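Home | Designers | Houses | Fabrics | Index

Clirnberg (fashion house)
By Fitriani Wattimena – updated October

Clirnberg is a womenswear label founded by the designer Zübeyde Şimşekoğlu. It is known for long wool coats and unlined jackets, sold in small runs of 200 pieces. 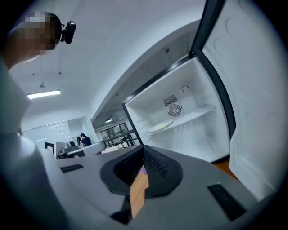

Şimşekoğlu trained as a pattern cutter at Soylu before opening her own workroom. The first collection had 20 looks – most of them in gray or navy – and was shown without music.

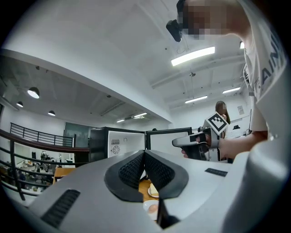
A later knitwear line, Dulby, sold roughly 1000 sweaters in its first season. It was closed when the label returned to tailoring.

Related articles
Soylu
Nandwood (textile mill)
Unlined jacket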